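Lonulus「Grukine」公開デモ見学レビュー 棚まわりの作業をどこまで任せられるか

カテゴリ:倉庫・物流/設備レビュー
読了の目安:9分

水曜日の午後、Lonulusの公開デモに行ってきた。見てきたのは棚出し作業向けのロボットGrukineと、それを動かす管理ソフトのFarina。会場はTrasanisという貸し実験棟の1階で、2時の回に参加した。事前申し込みが必要だが、参加は無料。入れ替え制で、前の回が終わるまで廊下で待つ。椅子が少ないので早く着きすぎないほうがいい。

先に立場を書いておく。うちは機械部品の小さな倉庫で、棚とコンテナでの保管が中心、パレット物はほとんどない。ロボットは一度も導入したことがなく、以前検討した搬送台車は通路幅が足りずに見送った。なので、研究としてどれだけ新しいかは評価できない。うちの現場に置けるか、置いたら誰の手が空くか、という目で見ている。機材の提供や謝礼は受けていない。

デモの流れ

最初に資料が配られ、説明が15分ほどあった。内容は会社紹介、Grukineの想定用途、Farinaの画面の見方。会社紹介はウェブサイトに載っているものとほぼ同じだったので、予習していく人は聞き流していいと思う。そのあと作業エリアの外側に移動して実演を見る。実演の途中でも質問はできるが、説明員は動作中の機械から目を離せないらしく、返事は少し遅れがちだった。まとめて聞きたいことは後半の質疑の時間に回したほうが早い。

作業エリアは普通のオフィスのようなカーペット敷きで、青いスチール棚が並び、棚には白と青の樹脂コンテナが重ねて置かれている。棚の前の床に黄色いテープで四角い枠が作ってあり、これが物を置くときの目安になるという説明だった。特別な床材や埋め込みの部材は使わないそうだ。この点はうちのような古い建物を借りている会社には助かる。

実演の題材は、長い棒状の部品の持ち運びだった。箱物をつかんで運ぶデモは展示会で何度か見たことがあるが、棒物を選んでくるのは珍しい。現場では棒物が一番面倒で、人がやっても隣の棚の支柱に当てたり、コンテナの縁に引っかけたりする。そこをあえて見せるというのは、ある程度自信があるのだろうと思って見ていた。

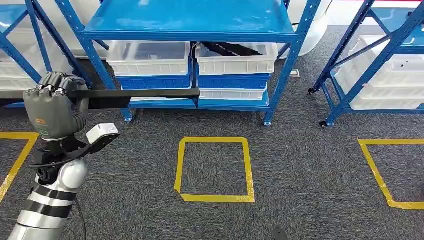
持ち方については、質疑でかなり細かく聞いた。Grukineは棒物を持つとき、まず中央付近を探しにいくのが標準の設定だが、Farinaの側で「端から何割の位置を持つか」を品目ごとに登録できる。重心が偏った部品はこの登録をしておかないと、持ち上げたあとに手首で補正しようとして時間がかかるという。登録作業は画面で品目を選び、数値を入れるだけ。ただし最初の値は人が考えて入れる必要があり、自動で決めてくれる機能は開発中とのことだった。

棒が隣の物に当たらないかどうかの判定は、持っている物の長さを登録値から読んで計算している。つまり登録と実物の長さが違うと当たる可能性がある。うちの場合、同じ品番でも切断前と切断後が同じコンテナに入っていることがあるので、この方式だとまず棚の整理から始めないといけない。説明員にその話をしたら、同じ相談はよくあると言われた。導入前の棚の整理を手伝うサービスもあるが、別料金になる。

動きの速さ

速くはない。慣れた人の作業と比べると、見ていてじれったくなる場面がある。腕を伸ばすところまでは滑らかで、物に近づく最後のところで急に慎重になる。説明では、この最後の区間の速度は安全側に制限されていて、利用者が勝手に上げることはできない。導入時の現場確認で、周囲に人が入らないと判断された区画だけ、Lonulusの担当者が設定を変えるという手順になっている。

個人的にはこれで構わないと思う。うちが任せたいのは、夕方以降に翌日の分を出しておく作業で、急ぐ必要がない。反対に、日中の出荷に合わせて次々に物を出したい会社にはまだ向かない。説明員も「昼の主力としてはお勧めしていません」とはっきり言っていて、このあたりの案内は正直だと感じた。

動作音は気にならない程度だった。隣の人と普通の声で話ができる。ただし会場は床がカーペットなので、コンクリートの床の倉庫でどう響くかはわからない。この点は同じ回の見学者からも質問が出ていて、実機を現場に持ち込んで確認する日を設けられるという答えだった。

手と手首について

Grukineの手は多指タイプで、平行に開閉する二本爪のハンドとはだいぶ印象が違う。指を曲げて物を包む持ち方ができるので、断面の形が変わっても手を交換しなくていい、というのがLonulusの売り文句になっている。資料には対応できる部品の例が並んでいて、うちの品目だと棒材、角パイプ、樹脂のカバー類あたりは当てはまりそうだ。ボルトやワッシャーのような小物は対象外で、これは小袋に入れてまとめる前提になる。

気になったのは手入れのこと。指の関節は細かい部品が多く、粉じんのある場所で使うとどうなるのかを聞いた。答えは、日常の手入れは乾いた布で拭くこと、エアーを直接吹きつけないこと、切粉の出る加工場の隣には置かないこと。うちは倉庫のすぐ隣に切断機があるので、最後の条件は引っかかる。手に被せるカバーもあるが、付けると薄い物が持ちにくくなるそうで、どちらを取るかは現場次第ということだった。

指先の感触については、見学者が触れる時間はなかった。停止中でも手を出さないようにという案内があり、作業エリアへの立ち入りも不可。仕方がないとは思うが、材質の滑りやすさくらいは自分で確かめたかったので、サンプル片でも置いてあるとよかった。

管理ソフトFarina

後半はFarinaの画面を見せてもらった。作業の指示、品目の登録、記録の確認がひとつの画面にまとまっている。文字が大きく、色使いも控えめで、パソコンに慣れていない人でも読めると思う。日本語の表記はおおむね自然だったが、エラーの文面だけは直訳のようなところがあり、「対象の姿勢が不十分です」と出たときに何をすればいいのかは説明を聞くまでわからなかった。棒が斜めになっていて読み取れない、という意味だそうだ。

作業の記録は映像でも残せる。手首に付いた小さなカメラの映像を再生して、止まった理由をあとから確認するという使い方になる。写る範囲はかなり狭く、慣れないと自分がどこを見ているのかすぐにはわからない。機体の外装が大きく写り込むこともあり、床の黄色いテープのような目印があると位置がつかみやすい。 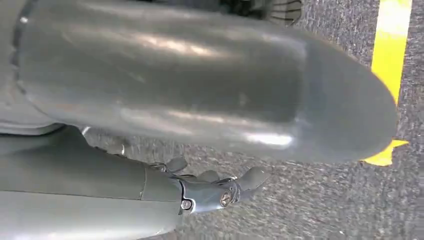 手首側のカメラ映像。何も持っていない状態の手と、床の黄色いテープ。

映像の保存期間は設定で変えられる。標準では古いものから順に消えていき、残したい場面だけ印を付けておく方式。保存先は機体の横に置く専用の箱で、社外に送るかどうかは契約のときに選ぶ。うちは取引先の図面が棚に貼ってあったりするので、外に出さない設定ができるのは必須の条件だった。この点は問題なし。

画面の隅には積算の稼働時間が出ていて、会場の機体は756時間になっていた。公開用に動かしている機体にしてはそれなりに使い込まれていると思う。故障の履歴も見せてほしいと頼んだが、これは公開していないという返事だった。導入を具体的に検討する段階になれば、秘密保持の契約をしたうえで出せるとのこと。

設置の条件

棚は市販のスチール棚でいい。ただし段の高さを後から変えるとFarina側の再登録が必要になる。登録は棚ごとに行い、棚を動かした場合も同じ。キャスター付きの棚を使うなら、使うときはロックして位置を固定する。うちの棚には季節で場所を入れ替えているものがあって、その都度登録し直すとなると、誰がやるのかを決めておかないといけない。

コンテナは口の開いたものが前提で、ふた付きは対応していない。重ねて使うこと自体は問題ないが、下のコンテナに入っている物を取るには上を先にどかすことになり、そのぶん作業時間が延びる。よく出る品目は上に置くという、人がやるときと同じ工夫がそのまま必要になる。

通路幅は、資料に必要寸法の表があった。うちの一番狭い通路は足りず、奥の一列だけは対象から外すしかない。電源は一般的なコンセントで足りる。床の段差は苦手で、敷居のある部屋をまたいで使うことは想定していないそうだ。

床のテープは利用者が自分で貼る。貼り方の手順書があり、多少ゆがんでいても、角が重なっていても支障はないという。こういう部分が手作業で済むのはありがたい。剥がれてきたら貼り直すだけで、再登録もいらない。

費用

購入のほかに貸し出しの契約がある。金額は現場の条件で変わるため、ここには書かない。契約の最短は4か月からで、途中で解約する場合は残りの期間分の一部を払う。試しに一か月だけ、という借り方はできない。初回の設定と操作の講習は料金に含まれ、二回目以降の講習は有料になる。

保守は平日の昼間のみ。夜間に動かして止まった場合、翌朝まで電話はつながらない。夕方以降に使いたいうちには、正直なところここが一番の弱点になる。止まったときに機体が安全な姿勢で待機することは確認したが、翌日分の棚出しが途中で終わっていれば、朝から人が走り回ることになる。時間外の保守を追加できるかどうかは、持ち帰って回答しますとのことだった。

見学会としての感想

説明は丁寧で、できないことをできると言う場面はなかった。質疑の時間も長めに取ってあり、ほかの見学者の質問も参考になった。食品関係の人が洗浄のことを聞いていて、これは現時点では対応なし。介護用品の貸し出しをしている会社の人は、返却品の仕分けに使えないかと相談していた。

不満は、実演の題材を見学者の側から選べないこと。自社の部品を持ち込んで試すのは個別の相談会に限られていて、公開デモでは受け付けていない。それと、作業エリアを見る位置が決まっていて、後ろに立つと前の人の頭で手元がほとんど見えない。途中で場所を入れ替わってもらったが、映像をモニターに出すなどしてほしい。Farinaの画面は投影されていたので、できないことはないはずだ。

良かった点
・棒物の持ち運びを間近で見られる
・市販の棚とコンテナがそのまま使える
・映像の記録を社外に出さない設定がある
・質問に対する答えが具体的

気になった点
・夜間の保守がない
・同じ品番で長さの違う物が混ざっていると使えない
・粉じんの多い場所に向かない
・エラーの文面がわかりにくい
・実演の場所が後ろから見えにくい

評価は5段階で4。見学会だけの評価で、製品としてはまだ点を付けられない。個別の相談会には申し込んだので、うちの棒材を持ち込んで試してもらう予定でいる。時間外の保守について回答が来たら追記する。

アクセスのメモ

Trasanisの建物は正面の入口が二か所あり、見学会の受付は駐車場側。通り側から入ると別の会社の受付に出てしまう。駐車場は見学者も使えるが台数が少なく、私が着いたときは満車だったので近くのコインパーキングに停めた。館内に自動販売機はあるが食事のできる場所はない。撮影は決められた範囲なら可、録音は不可。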